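Jevitz open day: your questions

When is it on?
One afternoon in May, at the Dernum workshop. Doors open at 1 pm and each demonstration runs 41 minutes, including the bit where we look for the extension lead.

What will the robot do?
Press buttons. We know. Your toddler does it in lifts for free. Amby, our arm, has to find the right button on a control box with a camera at its wrist, then put a claw on it without flattening the rest. 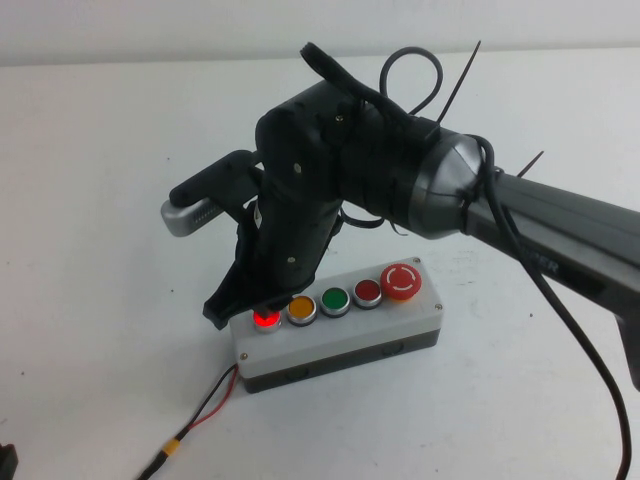 Said Morsy wrote to us after last year's visit that he'd gone in expecting backflips and ended up barracking for a finger, and that next time he'd like a chair.

Are there chairs?
There are now 60. Sorry, Said.

Can my kids have a go?
Yes, from age 7. They choose the colour, Amby does the pressing. The emergency stop is for staff – please brief your children accordingly.

Is there parking?
Nearly enough. Try behind the Bouzid building, and mind the speed hump.

Is there food?
A sausage sizzle, run entirely by humans.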